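Print this page | E-mail this page

Occupational Therapy Assistant Program
Handout 3: Shape Sorters and Form Boards in Fine Motor Work
Prepared by Ximena Cisneros, Solís Building

Shape-sorting materials are used in this course to study grasp, release and visual matching. Students should complete this reading before the January lab and bring it with them.

A sorting block presents several tasks at once. The child must recognize an outline, turn the matching piece until it lines up, and let go at the right moment. Round openings place the least demand on rotation. A star must be turned to one of a few correct positions, and a shape with notched sides allows fewer still. Small openings call for a finer pinch than large ones. 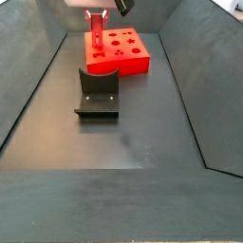 Placement of the material matters as much as the choice of it. A block set inside a deep bin requires the child to reach over a wall and work with the wrist lowered, and it keeps dropped pieces within reach. The same block on an open table allows the forearm to rest. Students are expected to try both arrangements and to record the differences in posture.

Contrast should also be considered. A bright block against a plain gray surface is easily located. Where the openings are the same color as the block, the child depends on edges and shadow to tell them apart, and the task becomes harder.

Lab procedure

Work in groups of 3. One student acts as the client, one gives directions and one keeps the record. Change roles after each trial. Directions are to be short and given once. Do not guide the hand unless the instructor asks for it.

The written report is graded out of 100 and is submitted to Jacinto Montes before the next lab. Additional reading begins on page 49 of the course packet.

Related handouts
Handout 2: Grasp Patterns
Handout 4: Lacing and Threading
Handout 5: Seating and Table Height

Contact the program office | Copyright Flesteton College | Back to top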